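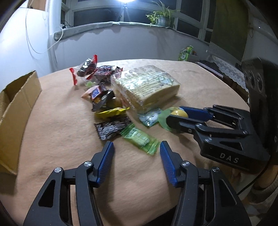
When should an object be left out of a shared test set? Our rule is to leave it out when two sites cannot buy or make the same item to within the stated size and mass.

4.2 Object rules

The draft guideline from the Starosmont working group asks each site to record an object's mass, its longest side and the state of its wrapping before every block of trials. Finley and Gounder (the two test sites) used the same list of 31 objects and ran 1000 trials between them. Of these, 400 used rigid objects and the rest used soft or wrapped goods. Wrapped goods gave the most disagreement in scoring - mainly over what counts as a stable grasp.
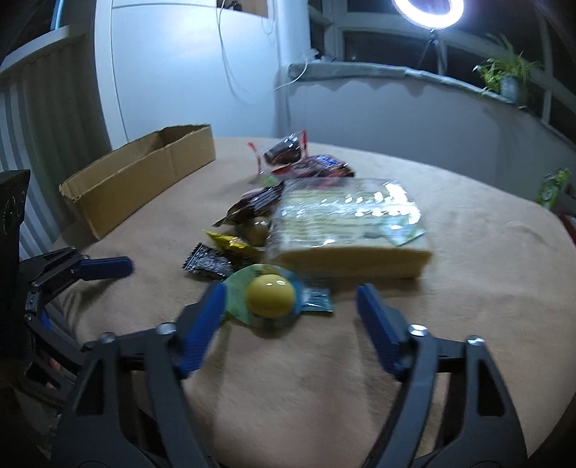
Figure 3. Packaged food on a round table, with grippers at the near side and the left.

Spacing between objects is the second point on which the guideline is too loose. The Mirkov protocol gives a minimum gap for rigid blocks but says nothing on items that touch. In Figure 3 a small packet with a yellow half-sphere lies right in front of a much larger wrapped block, and we would class such a pair as "in contact range" whether or not the wrappings meet. We suggest that sites log this class for each trial and report it separately. Any trial in which a neighbouring item moves should be scored as a disturbed grasp, even when the target is lifted.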